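Hanivano > Groups > Teaching by Hand > Minutes

TEACHING BY HAND GROUP
Minutes of the meeting held on 2023-10-12, small meeting room, Toltavby

Present: Florence MacLeod (chair), Odair Paiva (minutes), four operators from the day team, two from the evening team, one from data checking.
Apologies: the MacPherson site lead, who sent written comments, taken under item 4.

1. Minutes of the last meeting

Agreed, with one change. Under item 5 the words "all operators" should read "all operators on the house tasks". The bench operators were never asked to change their start position.

Matters arising: the spare foot pedal has come back from repair and is in the grey cupboard. The new chair for station two has been ordered but no delivery date has been given. Florence will ring the supplier.

2. Recordings since the last meeting

Odair reported 589 recordings sent in, of which 61 were turned down at checking. Most of those turned down fell into two groups: the operator paused too long before closing the gripper, or let go of the controls before the arm was back at its start position. A few had no sound marker at the start. These can be mended and will be put through again.

The evening team asked what counts as too long a pause. The written guide only says "without stopping". After some discussion it was agreed that a pause of up to 3 seconds will be let through if the arm stays still. If the operator drifts about while thinking, the recording should be stopped and started again. Odair to change the guide.

Checking asked that operators stop writing "fine" in the notes box. If there is nothing to say, leave it blank.

3. Clear and shiny objects

This took up most of the meeting. Operators on the house tasks find clear objects much harder to pick up by remote control than by leading the arm by hand. At the controls they are working from the wrist view and the side view, and the edge of a clear object is easily lost in both, more so over a bright floor or while the arm is moving. With the arm led by hand, the operator is standing next to the object and can simply look at it.

Florence showed the wrist view on the wall screen and the group talked it over. 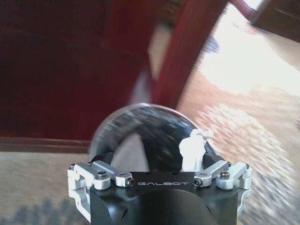

Item 3: wrist view during a fast move, clear dome-shaped object above the gripper.

Points made:

The rim of the dome can be made out by the bright line along it, but the inside is dark and patchy and the pads show only in part under its lower edge. One operator said she would not be willing to judge her grip from this view alone and would look to the side view.

The room behind is badly smeared. The day team thought this came from turning the wrist too fast. Florence agreed that blur on this scale is no use for learning where things are in the room, though it may still be of some use for the joint readings. Checking said they have been passing recordings with short stretches of blur and would like a firm rule. No rule was agreed. Checking will bring three or four cases to the next meeting, ranging from mild to bad.

The sunlit part of the floor has gone almost white. There was a difference of opinion on whether to draw the blinds. The evening team would draw them every time. The day team said a home has sunshine in it and the recordings ought to have it too. Florence's view was that both are wanted, but that the operator should write down which it was. A tick box for blinds will be added to the session sheet.

Odair raised the matter of speed more widely. Experienced operators have got quicker since the summer and some now swing the arm round between the pick and the place. The recordings are shorter but the middle section is poor. He suggested a slower setting on the hand controller for carrying. Two operators were against it, as the arm then feels heavy and they tend to push too hard at the end. It was agreed to try the slower setting at station two only, for clear objects only, and report back.

Leading by hand: it was asked why we do not simply do all the clear objects this way. Florence said that the operator's hands and sleeves get into the wrist view, and that Larnonus, who take the recordings from us, have asked for no more than a small share with hands showing. She will ask them whether that still holds for clear objects. If they say it does not, the day team would like to move the whole clear set over to leading by hand before the end of November.

Agreed:
- Slower carrying setting at station two, clear objects only.
- Tick box for blinds (open / half / shut).
- Operators to call out "lost it" when they cannot see the edge of the object, so that checking can find the place.
- Florence to write to Larnonus about hands in view.

4. Comments from MacPherson

The site lead wrote that their new starters are taking almost two weeks to become steady with the remote controls, and asked how we train ours. Our practice is to begin with leading by hand, on soft objects, before the starter sits down at the controls at all. It was felt this helps people learn how far the wrist will turn. Odair will send our training sheet, with the old page on the single-stick controller taken out.

They also asked whether they may have the cabinet from the back store for their own room. It dates from 1997 and one door sticks. No objection, provided they collect it.

5. Rests and shifts

The evening team reported sore thumbs after long runs of the pouring task. The limit is meant to be 40 minutes at the controls and then a change of task. On two evenings this was missed through lack of cover. Florence said the limit stands even if the target for the evening is not met – the session should be closed and the shortfall noted on the sheet.

A request for a second wrist rest was agreed.

6. Any other business

Session sheets are being left on the printer. Please file them the same day.

The label on the stop button at station one has worn off. Odair to replace it.

The kettle has been moved to the corridor so that the bench sockets are free.

7. Next meeting

Second week of November, same room. Odair to send round the date once the evening shifts are settled. Checking to go first on the agenda with the blur cases.

Meeting closed at 11.50.

2 comments | 0 shares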